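Search this site Go
Home Guides Parts Forum Contact
Guides > Grippers > Faults

When the gripper stalls short of the oven door
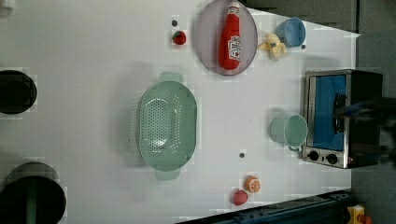

Gripper over the toaster oven, door handle within reach.

Ours at Drumau kept faulting right about here, and it took Fikri Lumenta and me a good part of May to sort out – so take your time with it.

1. Press the emergency stop and let the arm settle before you lean in.
2. Open the log and look for code 719.
3. Check the finger cable for a pinch near the wrist.
4. Drop the closing speed to 600, then re-home.
5. Run the door reach again, slowly, with one hand by the stop.

If 719 comes back, replace the cable.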